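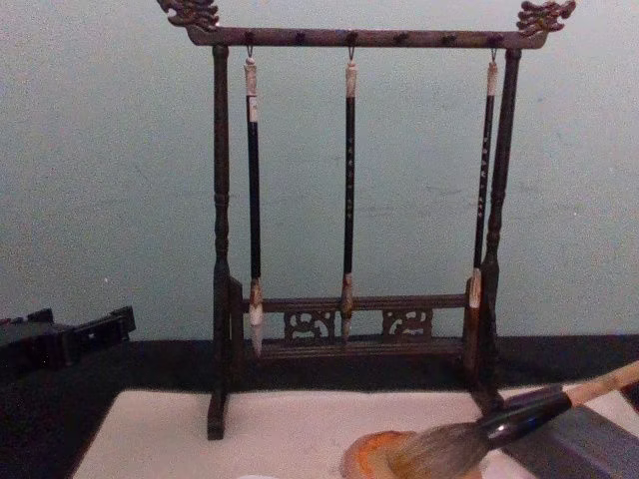 The rack, three brushes up

Subject: Re: Brush rack, how do you hang yours?
List: Otcombe Brush and Ink, members' list

Hello all,

Sorry for the slow answer, I've had this half written since the start of March and kept getting distracted by the paper order (more on that at the bottom).

Earlier on this list, a member wrote:

> I've been given a hanging rack, the kind with dragons on the ends,
> and I've got more brushes than sense. Do you lot hang them all up or
> only the ones you're using? And does it matter what order they go in?
> At the moment mine are all in a jam jar with the tips up and my
> teacher pulled a face when she saw it.
>
> Also, do the loops wear out? One of mine has gone already and I've
> only had it since Christmas.

Well, I'd pull a face about the jam jar too, but only if they go in wet. Tips up is fine for a brush that's bone dry. For a wet one the water and whatever ink you didn't get out runs down into the ferrule and sits there, and after a few months of that the glue gives up and you get hairs in your writing. I lost a lovely goat hair brush that way when I was starting out and I still think about it.

So yes, hang them, tips down! I only put up what I'm using at the moment. I've got the big one on the left, a slim one in the middle and another slim one on the right, and everything else lives in the roll in the drawer. I did try filling every peg once and it was a menace. The fat brushes bumped the thin ones, the tips dried bent where they touched, and every time I reached for one I set the whole lot swinging. Leave gaps. The big one especially wants room on both sides.

As for order, I don't think it matters to anyone but you. I go thick to thin from the left because I'm right-handed and the ones on the right are the ones I grab most, for the small writing. A left-handed friend does it the other way about and her rack looks back to front to me, though I dare say mine looks daft to her. 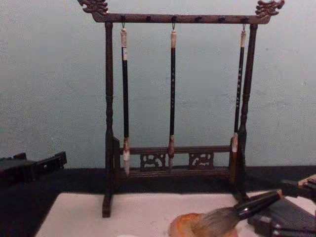
Pegs one, three and six in use, the rest left free

What I would say is check the lengths before you buy a rack (or before you buy a monster brush to go on one). My left-hand brush is the longest of the three and the tip comes down in front of the lower part of the rack. It's fine because it hangs forward a bit, but with a longer brush I'd start worrying about the bristles resting on something while they dried. You want the tip hanging in clear air. If yours touches, shorten the loop, or just lay that one flat on a folded towel with the tip over the edge.

Loops, yes, they do go. The cord that comes with cheaper brushes is thin stuff and it's usually only glued into the cap. I've redone mine over the years with waxed thread, which you can get from any bead shop. Pick the old bit out of the cap with a pin, double your thread, knot it, dab of glue on the knot, push it in and leave it overnight. Do keep the loop narrow, a big floppy one lets the brush slide off the peg if you knock it, and then it lands on its tip. Ask me how I know.

You didn't ask about dusting but I'm going to tell you anyway! All that carving round the dragons and on the turned posts is a proper dust trap. I use an old soft make-up brush, dry, and go into the curls with a cotton bud. No spray polish, please, it gets on the bristles and then the ink beads up and you spend a whole evening blaming the paper.

One thing I'd like to ask back. My big brush still has its little white label stuck round the shaft just under the cap and I've never taken it off. Does anyone peel theirs? I'm a bit afraid it'll leave a sticky patch that's worse than the label.

Now, paper. The Grement order is in and I've got 12 packs here to be shared out. They've gone up again, I'm afraid, so if you'd rather drop out tell me and I'll offer yours to the next person. I asked Susari whether they'd match the old price and had a very polite no. The Sarkar practice sheets (the ones with the pale grid) are out of stock until summer, so don't hold your breath.

Room at the hall is free from 7 in the evening as usual. Bring your own water pot, we were short last time and I ended up rinsing in a mug.

Let us know how the rack gets on, and get those brushes out of the jar.

Cheers all

--
Otcombe Brush and Ink mailing list
Message 287 in this archive
Reply to the list to answer everyone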